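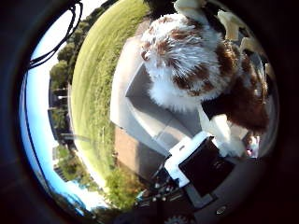 Pile Retention and Drying Time of Long-Pile Polyester Fabric After Repeated Home Laundering

Term project report, Textile Testing II
Submitted 18 July 2026

1. Background

Long-pile knitted fabric, sold as faux fur, is used for soft toys, cushion covers, hoods and slipper linings. It is made by locking polyester or acrylic fibers into a knitted backing. The fibers are held by the loops of the backing and, in most products, by a coating on the reverse side. Washing weakens both. Fibers come loose, the tips tangle, and the pile stops lying in one direction.

Care labels on these products vary. Some allow a cool machine wash and others allow surface cleaning only. The label is usually set by the finished item, with its filling, eyes and stitching, so it says little about the fabric. This project looked at the fabric alone.

Two questions were set at the proposal stage:

Does the coating on the backing reduce fiber loss over repeated washing?
Does tumble drying on low heat damage the pile more than line drying?

2. Materials

Two fabrics were bought by the yard from the Londik remnant store. Both are white polyester pile on a polyester knit backing. Fabric A has an acrylic coating on the reverse. Fabric B has none. The pile on Fabric A is slightly denser, and this could not be corrected for with the stock on hand. It is discussed in section 6.

The detergent was Vallthorpe liquid, unscented, dosed by weight. No softener was used. Water came from the building supply and its hardness was not adjusted.

Specimens were cut from the backing side with a blade so that the pile was not trimmed. Edges were overlocked with polyester thread. Before overlocking, each specimen was combed and shaken over a tray until no loose fibers fell. This step was added after the June trial run, when cut fibers from the edges made up most of the lint and the first set of weights had to be thrown out.

3. Equipment

Front-loading washer, household type, cold delicate cycle
Tumble dryer, vented, low heat setting
Carkis bench balance
Fine mesh bags, one per specimen
Steel pet comb
Conditioning cabinet

The mesh bags were weighed dry before and after each cycle. Lint caught in a bag was counted as lost from the specimen inside it. Lint that passed through the mesh was not recovered directly, and appears only in the change in specimen weight.

4. Method

Each specimen went through 13 wash cycles. Half of the specimens of each fabric were line dried indoors and the other half were tumble dried. After drying, all specimens were conditioned overnight and weighed. The pile was then combed with 300 strokes in total over the course of the test, divided as evenly as possible between the cycles, always from the backing toward the tips. Combed fibers were collected and weighed with the lint.

Pile condition was graded by eye against an unwashed control, using the five-step scale from the course handout. Grade 5 means no visible change and grade 1 means severe matting. Grading was done under the north window with the specimen labels covered. The control was kept in a closed drawer between sessions.

Drying time was recorded for the line-dried specimens only. A specimen was called dry when two weighings an hour apart gave the same reading. The dryer ran on a fixed timer, so its drying times would not have been comparable.

5. Results

Fiber loss was highest in the first few cycles for both fabrics and then leveled off. Fabric B lost more than Fabric A in every cycle, and the gap was widest at the start. By the end of the test the loss per cycle was close to the resolution of the balance for Fabric A, so small differences in the late readings should not be given weight.

Tumble drying had little effect on fiber loss but a clear effect on appearance. Tumbled specimens of both fabrics finished at grade 2. The tips had curled and clumped, and combing separated the clumps without removing the curl. Line-dried specimens kept most of their original direction after combing and were graded higher throughout.

Fabric A dried more slowly than Fabric B. The coated backing stayed damp after the pile felt dry to the hand, mostly along the lower edge where water collected while hanging.

6. Discussion

The lower loss in Fabric A agrees with the expected role of the coating, but the denser pile is a second possible cause. Dense pile may shield the fiber roots from agitation. Separating the two effects would need one fabric tested with and without coating. The Figueiredo mill catalog lists such a pair, with a minimum order beyond the project budget.

Curling of the tips in the dryer is likely a heat effect combined with abrasion. The dryer temperature was not logged. A repeat with air only, no heat, would show how much of the damage comes from tumbling.

Visual grading was done by one person. Covering the labels removed some bias, but tumbled specimens were easy to recognize after the early cycles.

7. Further Work

The remaining yardage of both fabrics is stored in the textile lab, flat and unfolded, with the unwashed controls. A stuffed specimen should be tested next, as filling holds water against the backing and will change the drying results for Fabric A in particular.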